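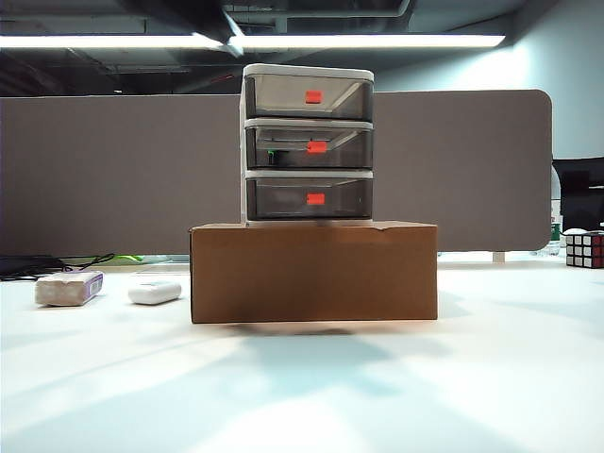

Reading the back of the packet

For many years I bought food by looking only at the front of the packet. The front is friendly. It has a field on it, or a grandmother, or the word "natural" in green letters. In February I decided to read the other side of everything I bring into my kitchen, and I have kept to this for long enough now that I can write something about it.

I should say first that I am not a nutritionist, and English is the third language in which I read ingredients. Maybe this helps me a little. When a word is not from your childhood you don't pass over it so easily, you stop and look it up.

It began with soup. I was buying a tomato soup from Gumach, in the tall carton, and I ate it for lunch perhaps four times a week because it was quick and I believed it was a healthy lunch. One afternoon I was waiting for the kettle and I turned the carton round. The salt was given per 100 ml, a small number, nothing to worry me. But the carton says it is for two portions, and one portion is 300 ml, and I have never in my life shared this carton with another person. So I was eating 600 ml and I had to multiply by six. After that I sat down and drank my tea rather slowly.

I don't want to say that Gumach is hiding something. All the numbers are there, in the place where they should be. It is only that the portion on the packet and the portion in my bowl are two different animals.

What I found in my own cupboard

The next evening I took out the tins, jars and boxes and read them at the kitchen table. It took much longer than I expected, and I got hungry in the middle and ate some of the evidence.

The breakfast cereal was a surprise in the good direction. It is a plain one from the Brirneson shop brand, with a very boring box, and it contains oats, wheat and a little barley malt. The expensive muesli beside it, which I keep for weekends and guests, has sugar in second place, then honey in fifth place, then "fruit juice concentrate" near the end. As I understand it, ingredients are listed by weight, so if you divide the sweetness between three different names, none of them has to stand at the top. I had read about this before, but it is different when it is your own muesli.

Then the bread. I had a sliced loaf with 15 ingredients in it. I make bread myself in winter, and mine has four – flour, water, salt, yeast – so I wanted to know what the other eleven were doing. Some were seeds, and I have nothing against seeds. One was an emulsifier, which keeps the bread soft. One was vinegar. When I had looked up all of them I was less afraid than before, and I think this is important to write down, because many food blogs stop at the moment when the word is long and frightening. A long word can be a vitamin. I finished the loaf and it was fine.

The worst thing in the cupboard, for me, was a jar of peanut sauce called Tang, which I love. It has 42 grams of sugar in 100 grams. That is a jam! I had been putting it on cucumbers and feeling proud of the cucumbers.

What I changed and what I did not

I still buy the soup, but now for the days when I come home late. On the other days I cook a pot of lentils with an onion and a tin of tomatoes, and it gives me lunch until the middle of the week. I add the salt myself, so at least I know who is responsible.

The muesli I stopped buying. I put raisins and some walnuts into the plain cereal, and guests have not complained, or they are polite.

The Tang stays. I use a teaspoon of it and thin it with lime juice and hot water, and like this one jar lasts very long.

I also tried one of these telephone applications where you scan the code and it gives a colour. Mine was Bultelon. I used it for two weeks and then removed it. It gave red to my olive oil because olive oil is fat, and it gave green to a diet lemonade. Also it told me proudly that it had 905 kinds of biscuit in its memory, and somehow this made me want biscuits.

Reading is slower, but I notice that I do it less and less, as I already know the things I buy often. The shopping takes me the same time as before. Only when there is something new on the shelf do I stand there with my glasses pushed up and the packet close to my nose, and people go round me with their trolleys.

Next I would like to understand yoghurt. There are so many of them, and "Greek" and "Greek style" seem to be separate things, and I have been eating the second one while thinking it was the first. If you know a good plain one without added starch, please write it in the comments.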